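Wanted: cheerful misers for a year of spending less (and writing about it)

Do you rinse out freezer bags? Do you know the price of a tin of tomatoes in every shop within walking distance? Have you ever stood in the rain for a later bus to dodge the peak fare? We would love to hear from you!

Pekow is a small website about living well on not very much. We started it as a place to swap tips on cutting the food bill, and it has grown into something bigger and a good deal sillier, with readers arguing happily over whether it's ever right to buy kitchen roll. Now we want to run our first proper diary project, and we need 10 people to take part.

The project is called the Ondness Diaries, after the street where our office is. It begins in January and lasts a full year. Each diarist keeps a record of what they spend, what they refuse to spend, and what the people they live with think of it all. 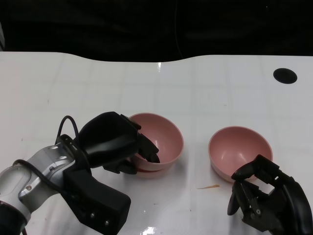

The tabletop, with its pale grid of lines.

What you would be doing

You'd keep a simple spending log (we'll send you a spreadsheet, or a paper notebook if you'd sooner have one). Once a month you'd write us a diary entry of whatever length feels right. Some people can say all they need to about a gas bill in a paragraph, and others want three pages, and we're happy with either.

There will also be 4 group challenges spread over the year. The first is the Store Cupboard Fortnight, when you eat what you already have and top up only on milk, bread and fresh veg. The second is all about mending. We haven't settled the other two yet, and diarists will get a vote on them – so if you have been quietly nursing a plan for a month without takeaway coffee, bring it along.

You can skip a challenge if it falls at a bad time. Please don't go without heating, medicine or decent meals for the sake of a good entry. We mean that. The diaries are about the pleasure of a bargain and the odd bit of family embarrassment, and we'd far rather read about the time you went a little mad over a voucher.

Who we're looking for

Anyone aged 18 or over who lives in the UK. You don't need to have written anything before, and you don't need to be good with money either. A couple of spendthrifts trying to mend their ways would make the group much more fun! We'd particularly like to hear from people in shared houses, people who have recently retired, and anyone feeding teenagers.

If you're half of a couple where one saves and the other spends, you can apply together and share a place. Do check first that the other half knows about it.
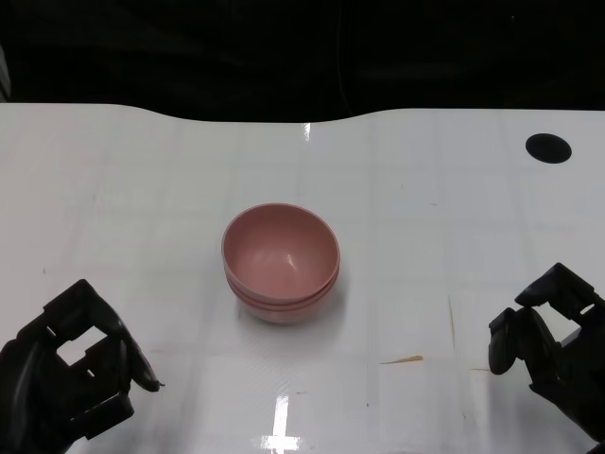 What you get

We pay £50 for each monthly entry we publish, plus the same again for a write-up of any challenge you finish. Payment goes out by bank transfer at the end of the month. You'll also have access to the diarists' private forum, where a lot of the best chat is likely to happen, and a year's use of Zallent, the budgeting tool we use in the office. Using it is optional, and you can stick to pencil and paper.

You may write under a made-up name. We'll take out anything that could identify your employer, your bank or your long-suffering sister-in-law, and you'll see every entry before it goes up.

How much time it takes

Most weeks, around four hours including the log, and less once you're in the habit. Challenge weeks will be busier. There are no meetings to travel to, though we hope to have a picnic in the summer (bring your own sandwiches, naturally).

How to apply

Send us a short piece about the most ridiculous thing you've ever done to save money, and what it cost you in the end. A page is plenty. Add a few lines on who you live with, where in the country you are, and one thing you'll never economise on. Ours is teabags.

Use the form on our contact page and put "Diaries" in the subject box, or post it to Pekow, Doucet House, Ondness Street. A second-class stamp is fine by us.

We'll reply to everybody, whether or not we can offer a place. If you have a question before you apply, the same form will reach us.

Posted June 29, 2018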